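Print this page | E-mail to a friend
Reading time: 2 min

Wallner Benchtop Water Filter

The Wallner is a gravity-fed filter for kitchens without a spare cupboard under the sink. It needs no plumbing and no power. Fill the upper chamber, fit the lid and draw water from the tap at the front.

Each cartridge treats 3,499 litres. Rinse a new one for 12 minutes under the cold tap before first use - grey water at this stage is normal.

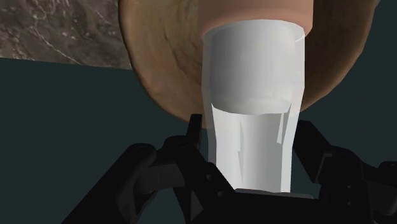
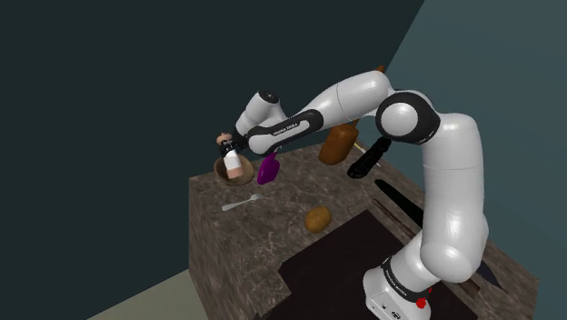

Replacement cartridges are sold singly or in packs of 2. Older Pelell cartridges do not fit. Wash the chambers by hand with mild detergent, and keep the unit out of direct sun to avoid algae. Colours are white and charcoal.

Pick-up is available from our Titham store. Orders close over the January break.

Contact Sudivness | © 2018 Sudivness | Back to top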